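Plinora Hand-Held Gripper Kit, Two-Finger, Ribbed Pads

Sold by Doolan Workshop Supply
Availability: in stock, ships from our shop
Sold as: single gripper or pair

Overview

The Plinora is a two-finger gripper you hold and work by hand. People build it at home or on a shared bench to try out finger shapes and pads before they put a motor on anything. You squeeze the trigger, the fingers close, and you find out quickly what the pads can hold and what they drop.

The design started as a weekend build by Tipene Tapsell and Maxine Lockyer, who wanted a tool they could take apart with one hex key. The kit still goes together that way. All the joints in the finger arms are bolted, so a bent or cracked arm can be swapped without replacing the whole side.

What's in the kit

Black plastic finger arms, left and right
Ribbed blue pads, one pair fitted and one pair spare
Trigger handle with return spring
Bolts, washers and lock nuts
3 mm hex key
Printed build sheet

You will need a small wrench for the lock nuts. Threadlocker is optional.

Pads

The ribbed pads are the part most buyers ask about. They are soft enough to give a little under load, and the ribs run across the grip. They do best on things that have some squash in them: plush, sponge, bagged goods, soft packaging. A fluffy pom-pom keychain can be held up between the two pads by its sides, with the tag and chain left free. Smooth, heavy items such as full glass jars need the flat pads, sold separately. 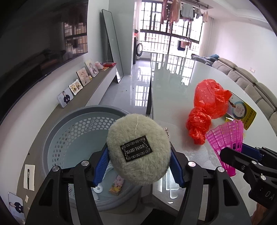 Specifications

Fingers: 2
Maximum load with ribbed pads: 400 g
Trigger: manual, spring return
Bolts: M4, hex socket
Build time: 40 minutes for a first build

Building it

Fit the pads to the arms before you bolt the arms to the handle. The pad screws are hard to reach once the handle is on. Tighten each pivot bolt until the arm stops, then back it off until the arm swings under its own weight. Check that the two fingers meet square. If one pad touches first at the tip, loosen the arm on that side and reset it.

The return spring has a short leg and a long leg. The long leg goes toward the handle. Early build sheets had this drawn backward, so if yours has no March revision mark in the corner, go by this page.

Left and right

A pair is two full grippers, one for each hand. The arms are the same parts on both. Only the handle shell differs, and the order form asks which one you want when you buy a single.

Spares and add-ons

Flat pads, pair
Ribbed pads, pair
Finger arm, left or right
Spring and bolt pack
Savovetti wrist strap (fits both handle shells)

Buyer notes

"Went together fine. I had to redo one finger because I rushed the pivot bolts. Holds soft toys and socks well, slips on a wet mug." Corey Maihi

"Bought the pair for our shared shop. Pads have worn a bit at the tips but still grip. Wish the hex key was longer." Clem Baxter

Returns

Unbuilt kits can be returned in the original bag. Built kits can be returned only for a faulty part, and we will usually just mail you the part. Write to Tibor Kiss at the parts desk with your order number and the name of the part from the build sheet.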